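Subject: Re: [kitchens] Double sinks, and is the Cernico insert worth it?
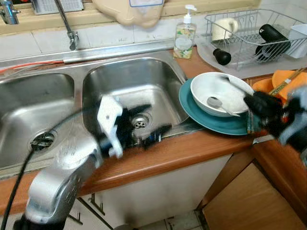
Our double sink, midweek. Dish rack to the right, a bowl stacked on a plate at the basin's edge.

On Wednesday a list member wrote:

> We're down to two choices for the counter by the window. The Vunon
> double is 824 mm wide and the salesman says you wash in one side,
> rinse in the other and save a lot of water. Cernico also sells a
> drying insert, so the rack goes away for good. Anyone living with
> a double who'd buy one again?

I have a double and I doubt the water claim. It assumes you fill both basins. After four years of ours I can tell you we fill one, sometimes, and rinse under the faucet like everybody with a single sink does. The small basin mostly collects spoons.

As for the insert, where do the wet dishes go while you're using that side? I tried a Van Acker one for a month and went back to a plain white wire rack on a gray drip tray. It takes up counter, yes. It also holds a mug on its side without a fight, and the cutlery holder sits at the end where I can reach it.

Look harder at the space to the right of the basins than at the basins. Ours has to fit the soap pump, the rack, and whatever is stacked up for washing, and the stack always ends up hanging over the edge of the sink. I'd trade some basin for another 18 inches of counter tomorrow.

One more thing — ask what they mean by "wood look" before you order a Sunel top. I'd want to see a sample that has sat next to a sink for a while, and so far no showroom has had one to show me.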